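Terkstead Home Forum > Bedroom > Bamboo tile mats, keep or fold away?
1,383 views

trovside_tilly
10th September
Ok quick one. Got the bamboo tile mat on the bed since June, love it, sleep so much better. But it's now the spot where all the clean laundry lands. Black stuff mostly. Tees, small things, whatever. Does folding on it wreck the tiles or the cord?? Mine has 2 loose rows already. 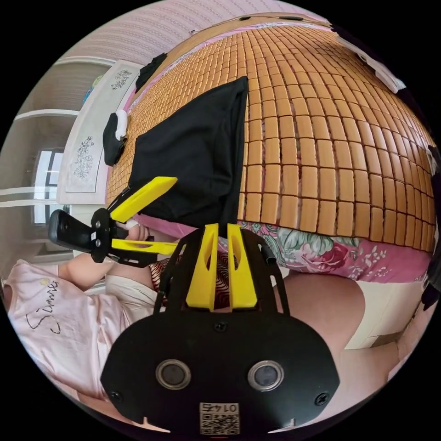
Also do you take it off in fall or just leave it. No closet space here – and it's heavy.

mapleknob6
Folding on it is fine. Been doing it 6 years. Loose rows are from rolling it too tight imo

gullit_gal
Disagree. Zippers and buttons catch in the gaps, pulled a tile right off mine. Fold on a table.

mapleknob6
A T-shirt has no zipper lol

gullit_gal
Jeans do. She said "whatever"

trovside_tilly
No jeans, ok one pair. Table is full of other stuff so thats out

sockdrawer
Throw a sheet over the mat, fold on that, pull it off at night. Dark clothes show lint like crazy on bare tiles anyway.

gullit_gal
Sheet works. Still say re-string those rows before more go. Juška sells cord, the Gullitstead store had some last time I went

mapleknob6
Dont re-string, just knot it from underneath. Took me 2 minutes. And I leave mine on all year with a blanket on top – never rolled it since

trovside_tilly
Blanket on top, huh. Trying the knot tonight, will post if it holds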